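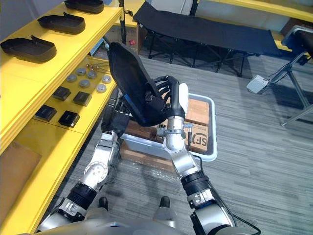 How to pack moulded shells so they arrive without a scratch

Posted April 2021 in Packing and Posting

If you have ever opened a parcel and found a lovely smooth black moulding with a great grey scuff across the front of it, you will know the small sinking feeling I am writing about. We send out a fair few of these from our workshop at Pukham (mostly shells and shallow trays for the Derese range, plus the odd spare) and over the years we have settled into a way of doing it that suits us very well. It isn't quick the first time, but do stick with it!

What you will need

A strong cardboard box, a good bit bigger than the part
Tissue or thin foam sheet
Crumpled brown paper, more than you think
Parcel tape
A soft, dry cloth
A shallow tray with a raised rim, big enough for the box to stand in

Getting ready

Lay your parts out first, before you so much as touch the tape. A sloping shelf is a joy for this, as you can see everything at a glance, but a table with an old blanket over it will do nicely. Keep the pieces apart from one another. Shells love to nest, and nested shells rub, and that is where most of the scuffs come from.

Stand the box in the tray. I resisted the tray for ages, thinking it was one more thing to trip over, and now I wouldn't be without it. Bits of paper stay put, the box doesn't wander off across the carpet, and when you're done you can slide the whole lot to one side in one go.

Packing the part

1. Wipe the shell with the dry cloth, inside and out. Go gently round the rim, where dust likes to sit.

2. Lift it with both hands, one underneath and one at the side or over the top edge. Please don't carry it by a thin lip, however handy that looks.

3. Hold it over the box for a moment and turn it until you find the way it wants to sit. Curved parts nearly always go in best with the hollow side up.

4. Take it out again, wrap it in one layer of tissue or foam, and put a good handful of brown paper in the bottom of the box. For our middling size we use 700 grams of paper per box altogether, which looks a ridiculous heap until you start stuffing.

5. Lower the shell in, fill the hollow, then work paper down the sides with your fingers. Close the flaps and give the box a little shake. If anything shifts, open it up and add more.

6. Tape the middle seam, then both ends.

Sending several at once

Pack each one in its own box if you can bear the postage. If you can't, put a sheet of card between every two and never go more than three deep. In November we had a Janura order of 83 pieces to get out, and the card dividers saved us a lot of grief.

Store packed boxes flat, somewhere dry, with the labels facing out.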